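Soltora match events, README

Event data for the Plener amateur cup, one season. Maintained by Ihor Holovko, fixes by Ihor Hnatiuk.

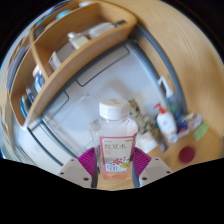
What's in it

804 shots, with minute, shooter id, foot or head, result. Passes only for the semis and the final. No tracking data, please stop asking.

Files

shots.csv - one row per shot
matches.csv - teams, score, date, referee id
passes_late.csv - last rounds only, see above
pitch.txt - notes on axes

Coordinates

0 to 100 both ways, attacking left to right. Second half is already flipped. Chornovol home games were logged on the old form so y was upside down, fixed in v2. If you have v1 delete it.

Known problems

- Own goals sit under the team that conceded. Will change maybe.
- 4 matches have no minute for subs. Sheet lost.
- Wirnarari changed keeper numbers in March, ids before that are a mess. Dont join on shirt number, use player_id
- Penalties: shootout kicks have period = 5. Filter them out before you do any totals, otherwise the final looks insane
- Headers vs "other body part" depends on who was logging. Ihor Hnatiuk is stricter than me

How it was logged

By hand from sideline video, 2 passes per match. Where the passes disagreed we rewatched and picked one. Some shot locations are still a bit off, espescially near the far touchline.

Use

Free for anything non commercial. Credit Soltora. Don't publish player names next to ids.

Changes

v2, Jun 11, 2022: y axis fix, duplicate shots removed, late passes added
v1: first upload

Bugs: open an issue with the match id in the title.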